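Sorting mixed blocks by color – bins, tubs or one big box?

Posted in Storage and Tidying, May 5, 2024

Adhiambo Mussa

I look after the activity room at a family center and we have inherited a lot of blocks. Some are foam, some are the oversized plastic bricks with studs, and there are smaller pieces mixed in. They all came in one sack. The kids can build with them, but at the end of the day everything goes back in the sack and the next group spends ten minutes digging.

I want to sort by color so that even the little ones can help put things away. The table is light wood with a metal frame and it is the only surface I have. I already own a few containers that don't match, and I have 80 dollars left to spend before July. Should I buy a matching set of bins, or use what I have? And does color make sense, or should I separate foam from plastic first? One more thing – the bins slide on the table when a child leans on the rim. I would like to fix that without glue.

Oduor Mwakalinga

Use what you have. I did the block corner at Ancombe for four years with whatever tubs people left behind, and the kids never cared that they didn't match. It helps them a bit, because every color gets a container that looks different from the next one.

Start with color and leave the foam and plastic question for later. A three-year-old can tell red from blue. Foam from plastic is harder to explain, and you will end up redoing it yourself.

How I would go about it:

Step one. Pick one color and pull only that color out of the pile. Red is good to start with. Put it in a bin with a handle hole in the side so you can drag it closer without lifting. Don't worry about shape, so cubes, cylinders and long bars can all go in together.
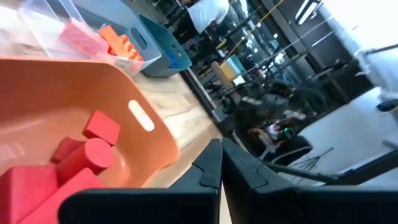 Step two. Do the big studded bricks next, and stand them on the table before you bin them. They take up much more room than you expect, and you can't judge the bin size while they are in a heap. If they won't lie flat in the tub you had in mind, swap it for a deeper one now. A card tucked inside the front of a clear box works fine as a label, and you can change it when the colors change.
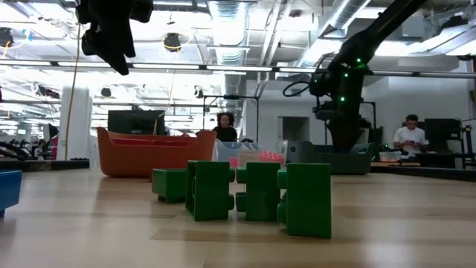
Step three. Line the containers up along the back edge and keep the front of the table open. That is where the unsorted ones go. Work from the front to the back and put down only a few at a time. If you tip out the whole sack you will get blocks on the floor.

For the sliding, cut a piece of rubber shelf liner to the size of the bin's bottom. No glue needed. A roll of the Hillano kind has lasted me two years and I still have half of it.

If you have a shallow bowl, give it to the color with the fewest pieces. It's easy to reach into, but it fills up fast, and then blocks start leaning against each other.
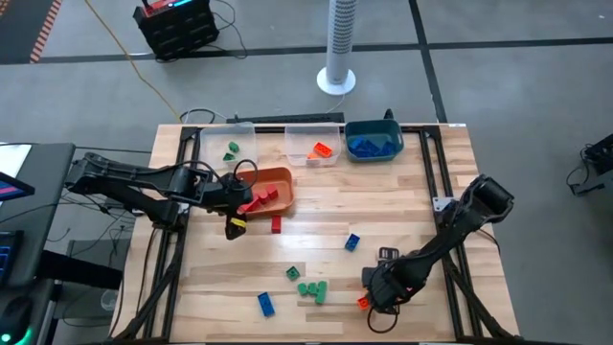
I would also leave one container spare for odd pieces, or you will find them in with the blues. Count the pieces once when you finish and write the number inside the cupboard door. Ours was 91 and it saved a lot of arguments about what was missing.

Trujillo44

Buy the set. Matching bins stack and the mixed ones don't. I got the Vomemon ones, 4 in a pack, lids included.

Adhiambo Mussa

Thanks both. My cupboard is too narrow for stacking next to the paper rolls, so I will try the tubs I have and get the shelf liner this week. Oduor, did you wash the foam ones? Some of mine are sticky.

Oduor Mwakalinga

Yes, warm water and a drop of dish soap, then squeeze and stand them on a towel overnight. Don't put them back in the bin damp.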